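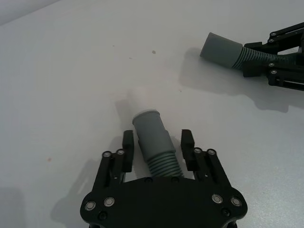

**Shu-fen Tseng**
24 February 2022

## 3. Workload and Release Speed in Seam Bowlers

### 3.1 Data

The analysis uses ball-by-ball records from the Lockyer and Prullance club competitions, merged with the bowling logs kept by each side. The merged file holds 2222 spells by 50 seam bowlers. A spell is a run of overs bowled from one end with no break longer than a single over from that end. Spells interrupted by rain, bad light or injury were removed, as were spells in which the bowler changed ends. After these exclusions 1651 spells remained, and all results below refer to that set.

Release speed was taken from the Rultum tracking system, which reports one value per delivery. Deliveries that the logs marked as deliberate slower balls were dropped before averaging. This rule depends on the scorer's judgment. The Prullance logs mark slower balls less often than the Lockyer logs do, and a competition term was added to the model to absorb the difference.

### 3.2 Measures

Acute workload is the number of deliveries bowled in the seven days before a spell, counting both matches and recorded net sessions. Chronic workload is the weekly mean over the preceding four weeks. Bowlers returning from a layoff have low chronic values almost by definition, so layoff status enters the model separately. Age was recorded at the start of the season and held fixed. Deliveries bowled outside the two competitions, such as in school or representative matches, were included where the bowler reported them.

The outcome is the within-spell change in speed: mean release speed in the final over minus mean release speed in the first. Negative values indicate a loss of speed.

### 3.3 Model

We fitted a linear mixed model with a random intercept for bowler and a random slope for spell length. Fixed effects were acute workload, chronic workload, age, layoff status, innings and competition. Acute workload was centered within bowler, so its coefficient describes departures from that bowler's own normal week. Models were compared by likelihood ratio test with parameters estimated by maximum likelihood. The final model was refitted by restricted maximum likelihood.

Figure 2 plots the fitted change in speed against spell length for the younger and older halves of the sample. The lines are close over the first few overs and separate after that, with the older group losing more speed. The separation narrows when chronic workload is high. Acute workload had a smaller effect, and its sign changed when the December matches were left out. We therefore give it little weight in Section 4.

Residuals were checked by bowler and by ground. One ground, Deseck, showed a consistent positive offset in both innings. Refitting without it left the age and chronic workload terms with the same sign and similar size.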